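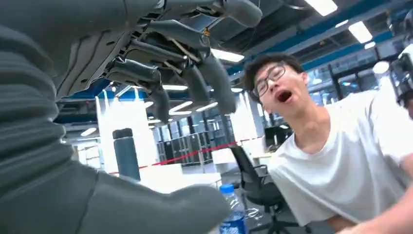 August, Nuneck room, started 2:40 in the afternoon

Cash box layout, second go, and I am so much happier with this one! The first box (the shoebox Craig cut up) had everything sliding into one heap by the third sale. The new one has proper cardboard dividers and it changes how the whole desk feels. Ilze asked me to write down where everything sat before we moved it again, so I'm doing that while it's fresh. Drinks still need a rule. A plastic water bottle was standing right where people reach, and one good elbow would put it all over the paper. I suggest the windowsill. Mounir suggests a cup hook, which I love, but where would it go?

What we want, same as before: one person sits down at the desk with the laptop and the box, takes payment for the Ilora open day, gives change, hands over a small card, next person. The cards are the place cards for the talk. Beathag is printing 400 of them and we only have a handful of blanks to play with so far.

Things that worked:

Box open and over to the side of the laptop, front compartment toward the visitor side. I was sure this was backward, but I like it. The front compartment takes the paper money in one bundle and you can see from across the desk if it's getting low.

Dividers at 70 mm. High enough that a note standing on its edge stays put, low enough to get your fingers in. Craig's were taller and you had to go digging.
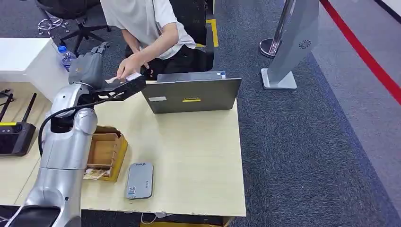
The small white cards are nice to hold but slippery on the desk top. Once one is lying flat it's a pain to pick up, and you end up pushing it to the edge with a fingertip. Blandine thinks a slightly thicker stock would fix it, and Beathag has a sample pack from Cenatholm she can bring in. Otherwise we could give the cards a compartment of their own, standing up like index cards, and then they never have to lie flat at all. I think I prefer that, it costs nothing and we have spare slots.

Things that didn't:

Crumpled notes. Once they've been folded a few times they go in as a little nest and won't come out one at a time. We tried flattening them under a book over lunch and it helped a bit. The real fix is probably to flatten each one as it comes in, before it goes in the box, and that takes a moment longer but saves it all back at the change end. I timed 11 sales done this way and never once had to dig! 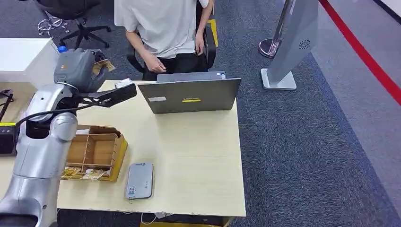 The gray thing with the QR sticker needs a home too. To the right of the box it's easy to get at, but then it takes up the front half of the desk, just where people will want to put their bags down. Could it go behind the box? Ilze says the sticker has to face the visitor whatever we do, so maybe on a slope. I have the leftover corrugated from the dividers, enough for a wedge if I don't mess up the first cut.

The laptop can stay where it is, lid to the visitors. Mounir wants the Ilora logo on the lid and I said fine as long as it peels off.

Also had a look at the floor. If people queue on the carpet side they come in past the chair, so for the open day I'd turn the desk around and let them come straight up to it. Blandine measured the gap at 400 mm with the chair pushed back, too tight for anyone with a stroller.
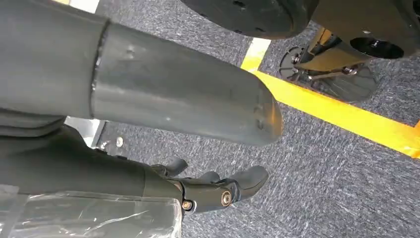 Still to do

Cut wedge for the gray thing (me)
Card compartment, try the narrow slot first (me, Craig)
Thicker card sample (Beathag)
Ask Innes if we can have their float tin for the coins, the box bottom sags
Turn desk, check the laptop cord still reaches
Put tape on the yellow edge, one corner is lifting

Packed up at 5:15. Notes counted back into the envelope with Ilze, all there.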